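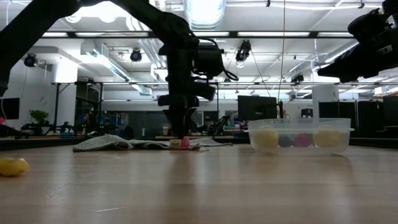
Home Menus Supper Club FAQ Contact

Supper Club FAQ

4 min read

Quick answers, we get the same emails every month. If yours isn't here, write to us and be patient, the kitchen comes first.

Where are you?

Larnovham, upstairs from the Fistine bakery. Door on the side street, green bell. Ring twice, it sticks.

What is Jikitz?

Us. A supper club. One long menu, one sitting, shared tables. Not a restaurant, so no walk-ins and no lunch.

How many people come?

50 a night, tops. We tried more once. Never again, the soup ran out.

How do I book?

Join the mailing list. Seats go up at noon on the first of the month and the list hears first. There are around 400 people on it, so be quick. No phone bookings.

What does it cost?

Price is on each menu when it goes up. Covers food, bread, water and coffee. You pay in full when you book. Tip if you like, it all goes to the kitchen.

What do you cook?

Changes every month. March was all braises and dumplings. Smoked trout with sour cream and dill keeps coming back becuase people complain when it doesn't. Summer is mostly the grill: charred leeks, corn with brown butter, pork shoulder. Dessert is small and usually has fruit in it.

Can I see the menu before I book?

A rough one, yes. Final version goes out the morning of. If the fish guy has no trout, you get something else.

I'm vegetarian / vegan / gluten free

Vegetarian, always fine, tick the box. Vegan, fine with a week's notice. Gluten free we can do, but there's flour in the air from downstairs, so if you have celiac disease please don't risk it.

Nut allergy?

Tell us when you book AND when you sit down. Both times.
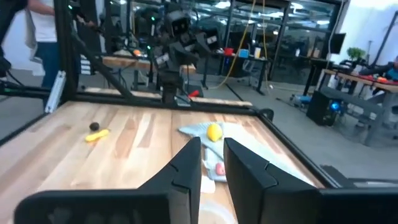

Same goes for shellfish and sesame. We can usualy swap one course. Three or more allergies, email first and we'll say straight out if that month's menu won't work for you.

Can I bring wine?

Yes. No corkage. We have glasses and openers. If you'd rather not carry anything, Eze does the drinks table: two wines, one beer, a good ginger soda.

What time does it start?

Doors 6:30, first plate at 7. Late people join at whatever course we're on. Done by 10, more or less.

Can we sit together?

Up to six, yes. Put one name on the booking. Bigger groups get split over two tables.

Kids?

Over ten, if they'll eat what's going. Full price, same plates.

Refunds?

Full refund up to a week before. After that, pass your seat to a friend and send us their name.

Is there parking?

Lot behind the bakery, free after 5. Don't block the loading door.

Stairs?

One flight, no elevator, sorry. Handrail on the left.

Do you do gift cards?

Yes, by email. Good for a year. Allow a couple of days, we write them out by hand.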